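The man who listens to ice

Ashraf Tahiri has spent most of his working life persuading people to drink less interesting things more slowly.

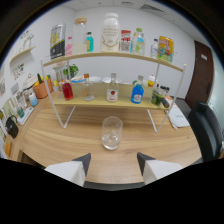 Small glasses, long evenings

Tahiri runs Fetetti, a soft drinks bar in Wiltusport with 50 seats and no licence, which he regards as a selling point and his landlord regards as a worry. "People ask what's in it, I say cucumber, and they look at me as if I've been bereaved," he says.

He came to the trade from insurance. For four years he handled flood claims at Foley, where the kettle was the social centre of the building. "I noticed everyone was kinder holding a cup. I thought, there's a business in that. There was very nearly not."

His first menu, printed in April, ran to 2 pages and included a beetroot cordial he still won't discuss. His business partner, Sorin Georgiev, will. "It tasted like a garden centre," says Georgiev. "We sold one. To my mother."

What does he make of the fashion for grown-up soft drinks? A long pause. "Some of it is squash with a beard," he says. He is fonder of tonic, ginger and anything sour, and thinks most bars are mean with ice. Big lumps, he insists, and plenty of them.

Would he ever serve wine? Georgiev looks hopeful. Tahiri asks whether I'd like another cucumber.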